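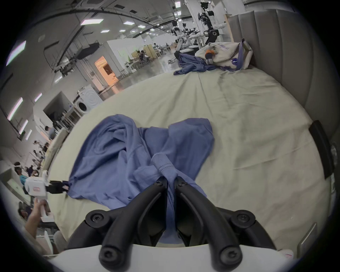

Blue shirt on the bed, held at two points.

Tuesday, November 16, 2010
Notebook, Boltley river gauge and warning desk

Level at the Nolden bridge gauge was falling at the morning reading. The evacuation alert for the lower streets remains in force pending the evening reading. No order has been issued. The wording sent to the town office is "alert," and colleagues answering the telephone are asked to use that word and no other.

The Climura logger dropped out twice overnight. Both gaps fall between readings that agree with the staff board, so the record has been left blank there and was not filled by hand. The battery was replaced and the old one tagged. Serial 3057 is the unit now in the box; the label on the lid still carries the previous number and needs to be redone.

Pump trial, Saarela yard. The portable pump was run for 23 minutes against the full length of hose. Suction was lost once when the strainer came up out of the sump. It was weighted with a short piece of chain and the trial resumed without further trouble. The coupling at the discharge end weeps slightly under load. A new gasket is on the parts list. The pump is not to be sent out until the gasket is fitted.

Sandbags: 4000 filled and stacked at the yard, under cover. A further 200 were moved to the school side of the bridge at the request of the town office. The tally sheet in the yard was not updated when these went out and has now been corrected in ink.

Telephone list. Several numbers for Nolden Road are out of date. The list was last checked in March. Revised pages will go in the front of the binder, and the old pages should be removed when they arrive, as two versions were in use on the desk this morning.

Outstanding:
Evening reading, Nolden gauge, by staff board as well as logger.
Gasket for discharge coupling.
Lid label, logger box.
Ask the town office whether the gate at the Saarela yard is to stay unlocked overnight while the alert stands.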